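Braid or mono for surf perch?
Posted by Estela Rivadeneira, Jun 6, 2025
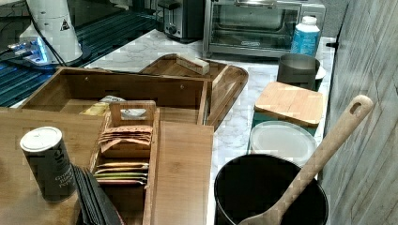
Do I need a leader if I'm running braid straight off the beach? Gevby pier regulars all say something different.

dredine86: Put one on, three feet of 16 lb mono is plenty. Sand chews up braid fast.

mohmand: Gotta disagree, I've tied direct since January and landed 21 perch, zero break-offs.

dredine86: Lucky you lol. I lost two rigs in one morning doing that!

Estela Rivadeneira: Ok, I've got a spool of Ollivent mono in the garage (old, but never opened), so I'll try that first. What knot?

mohmand: Double uni. Wet it before you pull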